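Subject: Re: Packing odds and ends in one open carton

I've read the whole thread on "one carton per person" and I'm still not sold. The Hutwood list members who swear by it all seem to own the same few tidy things. My own load is mixed, and I packed it on the bed because that saves my back, which is the only part of the advice I'd sign.

The carton is a plain brown one I'd used before. One corner has torn through to the corrugation, and I doubt it has another trip in it. The keyboard went in on the diagonal with the smaller stuff fitted in beside it.

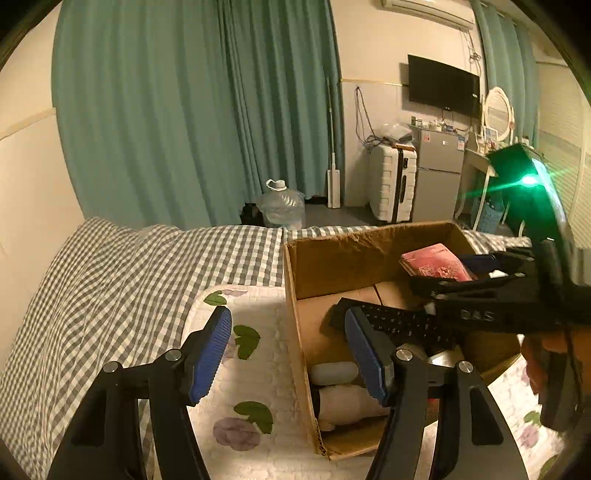 Does a keyboard need its own box?
Only if something heavy is going to ride on top of it. Laid flat with light things over it, mine has made the trip from Stosov twice and lost one keycap.

On to the earlier message:

> The trick is to fill every gap. I bought the Zuvura
> packing sheets, 200 to a bundle, and used almost 20 on
> one carton. Nothing moved. Tins should go in last, on
> their side, so the lids don't dent.

Twenty sheets for one carton? I'd like to know what that comes to per move. Socks and T-shirts fill gaps too, and you have to carry those anyway. I also don't believe the part about tins. A hinged lid will work itself open on its side unless you tape it, and tape takes the paint off. I'd keep a tin flat, lid up, near the top, with nothing hard against the hinges. The rose one has gold line work on the lid and says "Romantic Rose" in the corner, and I'm not putting tape anywhere near that.
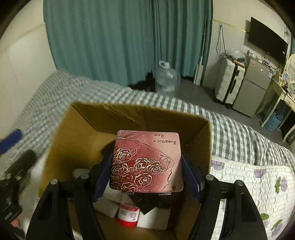
Sầm wrote back off-list that flat is fine for an empty tin, but a full one should be wrapped in a towel first and go at the bottom, and that anyone who leaves the flaps open until the last morning will keep adding things until the carton can't be lifted.

I'll give way on the flaps. On the towel I'd want to hear from someone who has tried it both ways, with the same tin. Until then I'm leaving the sheets in the store.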